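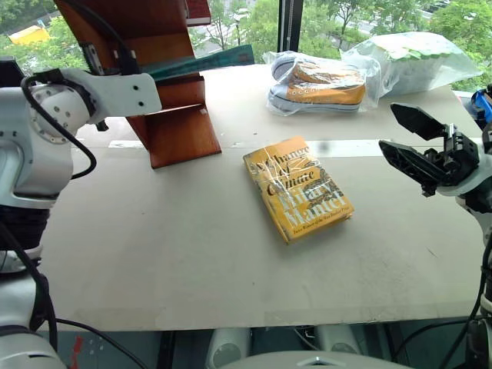 Shelving Books with Two Arms: Our Summer Project
Shalini Kashyap and Eamon Keane
August 1, 2026

When our team first sat down with Ms. Khurana to pick a project, we had big dreams of a robot that could tidy a whole bedroom (mostly because Eamon's needed it!). She very kindly talked us down to books and one small shelf, and we are so glad she did, because even that kept the 4 of us busy for the entire summer session at Tillar.

Our question was simple enough. Could a two-armed robot pick a book up off a flat table and set it on a shelf with a person driving it? Babita looked after the arms and the wiring, Kusum wrote the practice plan, and the two of us took turns at the controls and kept the notebook. 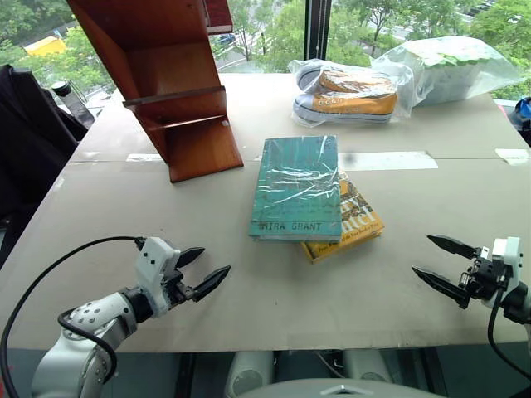 Figure 1. Two plastic-wrapped books stacked between the grippers, with the shelf at upper left.

Books are harder than we expected, and wrapped ones are harder still. A closed book lying flat gives a gripper very little to hold, so we learned to nudge it with one arm and come in low along the spine with the other. The shiny wrap also threw glare back at the camera, and on bright afternoons we had trouble judging where a cover ended.
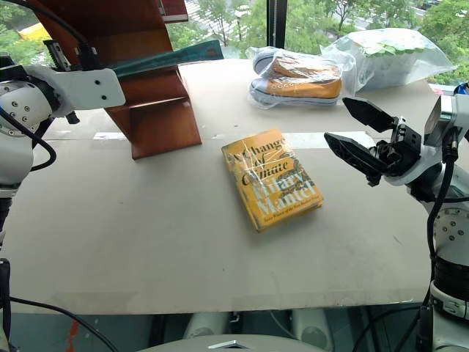
Kusum's plan called for 100 practice tries, split evenly between us, and we did finish them, though the last few were done with pizza waiting in the hall. We wrote down every slip and sorted them into 2 groups, bad approach and lost grip. Bad approach was by far the bigger pile, and it got smaller once we agreed to slow down near the table.

In September we hope to try softer fingertips, and Babita would like to tidy up the cables before then. Many thanks to Ms. Khurana for her patience and for all those rides home.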